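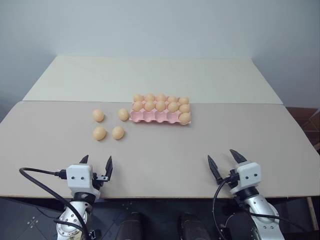
Our method learns to pack eggs from human demonstrations, and the policy controls both arms together. The tray has 3 rows of 5 cups, and loose eggs at its left side must go to the cups which are still empty in the front row.

Research > Farkley > FAQ

How many demonstrations did you use?
We recorded 214 at our Harnotville lab, all in September.

Does the policy measure force?
No. It uses only camera images and joint positions.

Can I train it on my own tray?
Yes, but please collect new demonstrations first.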